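Wovon 叠衣 遥操作记录
11/01/2021 Postthorpe 小间
在场：我，Chibuzor，下午 Magdalini。Treasa 远程看数据。

上午开机。左臂回零正常，右臂第一次回零腕关节差一点点，肉眼看不太出来，但主手一接管从手就抖一下。重新回零，好了。上周也有过一回，当时没记，现在补记：右臂，腕关节，冷启动以后第一次。不知道跟夜里暖气关掉有没有关系。Chibuzor 说是编码器偏置没写进去，我觉得他多半对，可是写进去的那段代码是我写的，我得自己去查。

先放了一遍 12 月最后那批的回放，看 Shehu 升级之后时间戳还对不对。对的。两路腕部相机和固定相机之间的错位比升级前小，30 Hz 录，没有丢帧报警。以前那种固定相机慢半拍、手已经合上了画面里还张着的情况，翻了几条没再碰到。Treasa 让我多翻几条，我说中午翻。（中午没翻。晚上翻了，见后面。）

今天的任务：白T恤，从随手一铺开始，到叠成能放到一边的方块为止。先不管放到哪里、怎么摆。Ifeanyi 想要的是从篮子里取出来、铺开、叠好、摞上去，整条链，我跟他说先把中间这段做稳，两头再接。他同意了，口头的，所以写在这里。

规矩重申一遍，写给下次来操作的人，因为上次 Titilayo 和我录的两批拿到一起一看，像两个机器人：

- 起手姿势：两只手都在布外面，夹爪张开。别悬在布正上方，腕部相机一上来就满屏白，什么也学不到。
- 先看固定相机的画面再动手。主手这边看实物的角度跟相机差太多，人看得见的领口相机不一定看得见。我们是在教相机那头的东西。
- 捏布只捏一层，或者明确捏两层。捏了一层半（我知道没有一层半，操作过的人懂）就松开重来。
- 松开重来可以留在数据里，只要最后成了。不要删。Treasa 要这个。
- 不许用手去帮忙。布掉出台面就停，标失败，重新铺。
- 一条上限 60 秒。超了也录完，打 slow 标签。

最后一条有争议。Magdalini 觉得限时会逼着操作的人乱抓，出来的动作都是急的；我觉得不限时的话操作的人会停在半空想事情，停顿也被学进去，策略跑起来就站着发呆，上个月那版模型就是这样，到了领口上方停住，一直停。两种毛病都见过。暂时按限时来，慢的单独打标签，训练的时候可以挑。

上午的第一段录得很差，全是我的问题。太久没上手。主手的握把弹簧换过之后比以前硬，捏合的行程短了，我按老习惯捏到底，从手那边夹爪就顶死在那里，电流上去，Shehu 弹黄条。弹了就得等它下去。后来学乖，捏到有阻力就停，让从手自己去贴。给后面的人：新弹簧，轻捏。

夹爪指尖还是 Trultow 那批的垫子。Trultow 新寄来的那盒先没换，想先用旧的录一段当对照。旧的边角已经有点圆了，抓薄棉布会滑，特别是贴着台面横着去铲的时候，铲两下铲不起来，第三下连台面一起蹭。抓有印花的地方又太涩，印花那层胶跟垫子粘，松爪以后布跟着上来一截，然后啪地掉回去。掉回去的那一下经常把刚对好的边弄歪。

所以抓点这件事今天琢磨得最久。

原来的抓点是两个袖子和两个下摆角，叠衣服教程那种。对人没问题，人有十个手指头和掌心。两指夹爪抓袖口，袖口自己会转，抓起来以后整条袖子拧成绳子，放下去也是绳子。Chibuzor 提议从印花边上、正文那块的布面上直接捏一道褶起来，提一点点，让两边自己垂下去，再拖。好处是捏哪里都行，不用找角；腕部相机看得见印花的边界，等于白送一个参照物，白布上别的地方实在太白了，什么特征都没有。坏处是褶的方向不好控制，捏起来之前根本不知道布会往哪边拱。

试了。两根手指张开，竖着下去，碰到台面之前停一停，合拢的时候手腕稍微往回带。不带的话布从两根指头中间溜走，带多了捏进来一大团。我带多了好几次，Chibuzor 在旁边一直说“少点少点”，他自己上来第一次也是一大团。然后他就不说了。

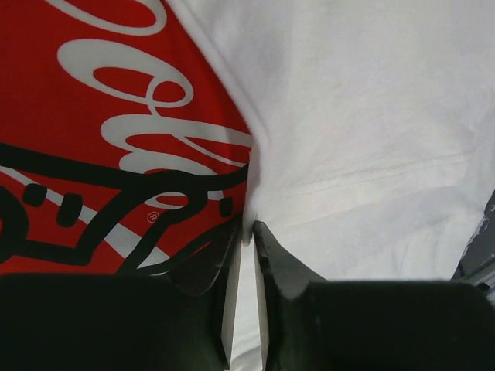

捏住以后别急着提。这一点我跟自己说了一上午。捏住，停一小下，看腕部画面里两个指尖中间是不是还有布，再提。提太快的话，下面那层贴着台面，上面那层被拽走，褶就从指尖里抽掉了，而固定相机那个角度完全看不出来抽掉了没有，操作的人以为手里还有东西，空着手做完一整套动作。这种条目最毒，看着动作非常标准，手里什么也没有。上次 Treasa 从数据里挑出来好几条这样的，都是我录的，丢人。

做法定了：捏合后停一拍。这一拍不算发呆，跟 Magdalini 也讲好了，标注里算作抓取的一部分。

台面反光又来捣乱。台面又黑又亮，顶灯一开，某些角度腕部相机的自动曝光会被带着跑，白布一下子过曝，印花也发淡。上午把两路腕部相机的曝光都锁死了，数值写在 Shehu 配置里 wovon_tee 那一份，不要动。固定相机没锁，它看的范围大，影响小。回头也应该锁。记一下：锁固定相机曝光。

台面的纹路也有个问题，Magdalini 提的：白色的细纹在黑底上，跟布边很像，分割那个小网络有时候把纹路认成线头或者布边。我本来想换一块哑光纯色的板。Ifeanyi 不让，说以后放到别人家里去什么台面都有，现在躲开以后还得回来。行吧。不换。但是他得承认分割会难看一阵子。他承认了，也写这里。

中午吃饭。饭后 Chibuzor 查了右臂回零的事，果然，断电以后偏置没存，冷启动读的是默认值，第二次回零才读到对的。改一行的事。我那行。改完冷启动试了，没抖。先这么着，明天早上再冷启动一次确认，夜里放凉了才算数。

下午换打法，双手配合。

一只手单独干的时候还可以，两只手一起就乱。主要是人脑子的问题：右手在找边，左手就忘了自己捏着东西，慢慢往下掉，或者往外飘，把布绷紧。布一绷，右手刚找到的边就走了。我试过录的时候嘴里念“左手别动”，有用，很蠢，但是有用。Chibuzor 说不如做个踏板，踩下去冻结一边。这个早该有。Shehu 里有单臂冻结的接口，没接硬件。他去翻抽屉找踏板，翻到一个脚踩的，型号看不清，插上能认成键盘。映射了一下，踩住左臂冻结，松开恢复。恢复那一下要当心，主手在冻结期间飘了的话，从手会追过去，追得还挺快。加了个限速，恢复之后先慢慢对齐再放开。对齐期间打一个标记进数据里，训练的时候把这段剪掉还是留着，问 Treasa。

Treasa 回：留着，但是动作标签用从手的实际位置，别用主手的。有道理，主手那会儿飘在别处，拿它当动作就是教机器人乱跑。

其实这个话她早就讲过一遍，整个数据都应该想清楚用主手位置还是从手位置。主手位置里面有“用力”的信息，捏到底了还往里捏，从手不动，主手还在走，差值就是劲儿。从手位置干净，但是劲儿没了，学出来的策略捏布都是轻轻碰一下。上次比过，抓取用主手的好，别的阶段差不多。所以现在两套都存，默认主手，冻结恢复那段换成从手。Shehu 里加了个字段 act_src，记每一帧用的哪个。名字难听，以后改。

双手流程，现在这版：

左手在布的上缘、印花上头一点压住，或者捏住，看当时布的样子。右手从右边过来，先不碰，等在边上。左手定住了（踩踏板），右手进去找边。找到，捏，停一拍，往里带。过中线放下。放下的时候先降到贴着布再张开，别在半空松。张开以后夹爪原地直着退出来，不要横着走，横着走会把刚放好的那一折又带回去，布挂在指头侧面，我已经吃过亏了。然后换手。
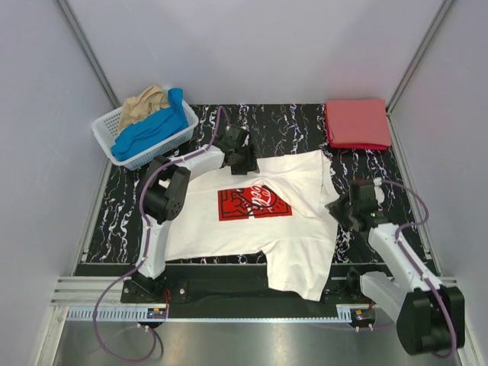

双臂就位，T恤斜铺，右下那片搭在前梁外。

布搭到台面前沿外面去这件事要单独说。铺的时候是随手扔的，故意要乱，所以有时候有一片会垂到前梁那边。开头我都当失败处理，停下重铺。后来想想不对，真用起来肯定会垂，人家又不会替它铺好。而且垂下去的那片有自重，会慢慢把整件往前拽，越晚处理越麻烦。所以改成：垂出去不多的，作为合法的起始状态，第一步就是把它收回来。完全滑下去够不着的，还是停。

收回来怎么收，试了两种。一种是右手去捏垂下来的那片的边，往上提再放回台面。问题是右臂底座就在旁边，手往回够自己的底座附近，肘要翻过去，姿态很别扭，主手那边我的胳膊也拧着，录几条就酸。而且接近关节限位，Shehu 会弹红条，弹红条就断。另一种是不管垂着的边，从台面上面那部分捏一道褶往里拖，让垂着的那片自己被拉上来。这个顺得多。拖的时候慢，快了布跟台面沿那里会卡一下再弹。拖完布面上会多几道斜褶子，得再抹一抹。

抹这个动作，两指夹爪做得很笨。合拢了侧着用指背去推，像拿筷子熨衣服。Magdalini 下午来了以后看了一会儿，说为什么不用提起来抖一下的办法。试了。单手提一个角抖，抖不开，棉布太软，甩不出那个波，手臂速度限得低，抖起来跟招手一样。两手各提一角再往下放，放的时候往后带着放，比抖好。她录了几条，落下来挺平的。我录的不太平，我放得太快。这个以后归她教，写进操作说明的那一段也由她写。

她还说我捏的时候手腕总是往左偏一点，回放看了，真的。连续好多条都偏。不是坏事，可是 Titilayo 录的都是正的，两个人的混在一起，模型在中间取了个平均，那个平均可能正好捏空。没有办法证明，但是上个月那版在捏之前手腕来回晃，晃了半天下不去手，我现在很怀疑就是这个。要么统一成正着下去，要么录得足够多足够散。先统一。对我来讲要改习惯，改习惯的那几条会很难看，已经打了标签 retrain_me，以后别误会，那是指人。

线的事。紫色那条，左边的，腕部往上翻的时候会弓起来，弓得太高会进固定相机的视野挡到布。下午把它往小臂上又捆了一道，留的余量比以前少，手腕全行程转了一遍，不绷。右边那条外弯得也大，捆之前先看看再说，右边的腕转得比左边多，少留了怕扯。先不动右边。底下垂着的那一圈也别去收，左臂底座那边的走线收紧过一次，结果抬肩的时候把插头拔出来了，那次 Chibuzor 在，是他听见声音的。不要收！

换垫子。下午后半段把 Trultow 新垫子换上，两边都换。换之前的那些条目打 pad_old，换之后 pad_new。新的明显咬得住，贴台面铲薄布一下就起来。太咬得住也烦，松开的时候布不肯走，要多张一点。所以张开的目标角度改大了，主手那边的映射不动，在从手端加了个系数。手感一开始怪，录几条习惯了。新垫子有股味道，开窗。

换完以后腕部相机里看到的指尖跟以前稍微不一样，新垫子内侧颜色不一样宽也不一样。Treasa 担心模型认指尖认得太死。我说那就新旧都留着。她说那不叫担心解决了，叫把担心存进硬盘。好吧。安排一个小实验：只用 pad_old 训一版，拿到现在的新垫子上跑，看掉多少。她来训，我来跑。

数据量。到今天收工 Wovon 这个T恤任务累计 1,662 条，包括慢的和中途松手重来的，失败的另算。Ifeanyi 定的目标是近 3,000 条再做一次正式的评测，我觉得没必要等到那时候，先拿现在的训一版小的看看毛病在哪儿，毛病肯定在抓取前那一小段，晃手腕那个。早知道早改，不然后面录的也白录。他说可以训，但是不许叫评测，叫“看看”。那就叫看看。

晚上翻回放。欠 Treasa 的。

挑着看，不看全的。看下来几类毛病：

空手那类，今天没再见到，捏住停一拍管用。至少我翻的这些里没有。没翻的不敢说。

左手飘那类，踏板之前有，踏板之后少了，可是多出来一种新的：踩着踏板忘了松，右手都退出来了左手还冻着，我在主手那边使劲拉，从手不动，然后松踏板，限速对齐，左手慢吞吞追过来，路上把布蹭了。这不怪机器。要不要加个声音？踩着的时候嘀一下。Chibuzor 说嘀一天他会疯。用灯吧。

拖的时候带歪那类，还是很多。拖到一半布在指尖里转，捏点成了转轴，整片布绕着它摆。捏得宽一点会好，可夹爪就两个点，宽不了。另一只手在旁边压着一角也好，等于两个点定住了一条线。所以双手的那个流程里，压的那只手位置很要紧，离捏的那只手太近没用，太远又把布绷住。多远合适我说不上来，手上知道，嘴上说不清楚。这大概就是为什么要用手教它，写规则我也写不出来。

印花那一块叠过去之后，黑线条和红底露一半，固定相机里看着很乱，Magdalini 问会不会让模型只认这个图案。会。肯定会。下一批要换衣服，至少白的没有图的一件，深色的一件。深色的放黑台面上，呵呵。Ifeanyi 自找的。

篮子和那摞红的布放在后面两个角上，今天没动它们，位置尽量保持，下次接整条链的时候要用。谁要是挪了，在 Shehu 的场次备注里写一句。篮子在后面左角，右臂够过去要越过整个台面，左臂去拿比较合理；红的那摞靠右墙，右手放上去比较合理。这样叠好之后要往右后方交。交的时候两只手会碰头，碰头区的软限位现在设得保守，一靠近就弹黄条。得放松一点，又不敢放太松。Chibuzor 说他来设，先在仿真里走一遍两只手碰头的路径再上真机。等他。

还有一件，差点忘：夹爪的力。现在主手没有力反馈，操作的人全靠眼睛。捏到了没有，布绷了没有，指尖蹭台面了没有，全是看。Titilayo 上次录完说眼睛疼，我今天也是。有没有可能先做一个最便宜的，从手电流过一个阈值，主手握把震一下？不用连续的力，震一下就行。蹭台面也震，捏到也震，分不清也比没有强。分得清更好。问过 Chibuzor，他说握把里还有地方塞个小马达，线怎么走是问题。列进待办，不急。
（后来想：其实挺急的。）

操作的人要轮换。一个人连着录，后半段的动作明显变懒，肘都不抬，手腕代替肘去够，姿态越来越怪。今天回放里下午那段我就是这样，跟上午比像换了个人。以后录一段就换人，换下来的那个负责铺布和打标签，正好歇手。铺布的人也别总用一种扔法，我发现我扔出来的领口老朝一边。换几种：团一下再扔，提着一个袖子放，折过来一半放。别故意摆得好看。

标签写法再统一一下，现在三个人三种写法，Treasa 每次都要手工合并，她没有骂人，已经很客气了。全小写，下划线，不带中文，不带空格。现有的：slow, pad_old, pad_new, regrasp, drape, retrain_me, pedal_late。drape 就是一开始有布垂出去的。pedal_late 是忘了松踏板的。要加新的先跟她讲。

问题没解决的：
领子。领子那里厚，翻过去以后自己会弹起来一点，放下去再压也弹。人会用手掌压一压，它没有手掌。合着爪子往下按，压出一个坑。先放着。
最后一折。前面都对的话最后一折很简单，前面稍微歪一点，到最后一折全露出来了，方块变成菱形。算成功还是失败？今天都按成功打的，Magdalini 不太同意。她想要一个标准，比如四条边有没有明显伸出来的角。我说拍一张照片大家投票算了。没定。
收工的时候左臂回停放位的路径会从布上方扫过去，有一次把叠好的那件角带起来了。停放路径要抬高。小事但是烦，叠好了又弄坏，看着生气。

给明天（在写一遍免得忘，顺序不论）：
冷启动，看右腕还抖不抖。
固定相机曝光锁。
踏板的灯，Chibuzor。
停放路径抬高，我。
Magdalini 写双手放平那一段说明，写完发给 Titilayo，她下次来之前看。
Treasa 开 pad_old 那版训练，数据今晚同步过去。已经在传了，传得慢，机器别关！！
右边紫线再看一眼，不要收紧。
窗户关了没有，关了。

同步传到一半断过一次，重新传的，校验过的那部分没问题。剩下的明早看。

补：Ifeanyi 晚上回消息问整条链什么时候能接。我回了，等碰头区设好，先录从叠好到放上那一摞这一小段，单独录，不跟叠的混。他回了个“嗯”。

再补：Treasa 看了今天传过去的头几条，说停一拍的那个地方在曲线上很清楚，夹爪开度平下来，然后手腕高度才往上走，以前两条线是搅在一起的。她说可以拿这个自动切阶段，不用人标了。让她试。我去睡了。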